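Pinza de mano: ¿almohadillas estriadas o lisas para ropa fina?
3 comentarios · Compartir 52

Princess Baluyot
Buenas tardes. Estoy comparando dos juegos de almohadillas para una pinza de mano de dos dedos, unas estriadas de Plermont y otras lisas de Clamska. La tarea es recoger ropa de niño sobre una cama y doblarla. Llevo 311 repeticiones con las estriadas y las prendas delgadas todavía se me resbalan a veces, sobre todo cuando las tomo por un solo pliegue. 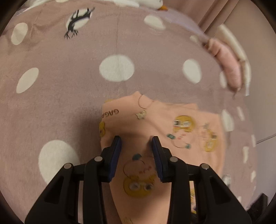 ¿Conviene cerrar la pinza más despacio cuando la tela es delgada?

Conviene cerrarla despacio solo en el último tramo — así la tela tiene tiempo de formar un pliegue entre los dedos. Si todo el cierre es lento, el pliegue se abre antes de quedar sujeto. Yo hice la prueba con 139 agarres en camisetas de algodón y perdí menos prendas de esa manera. Sobre las almohadillas: me quedaría con las estriadas para el algodón y probaría las lisas solamente con telas sintéticas. Revise también que los dos dedos cierren paralelos, porque un pequeño juego en los pasadores cambia mucho el resultado.
Princess Galang
Útil para 18 personas

Lisas siempre. Las estriadas guardan pelusa.
Soriano

Para la cámara le recomiendo fijar la exposición antes de comparar. En mi caso el controlador Bridness grababa bien, pero con la exposición automática la tela clara salía quemada y no pude saber en qué momento se soltaba. Repetí en noviembre casi 800 tomas por este motivo. Las almohadillas lisas no las he probado.
plermont_usuario

Compartir · 3 comentarios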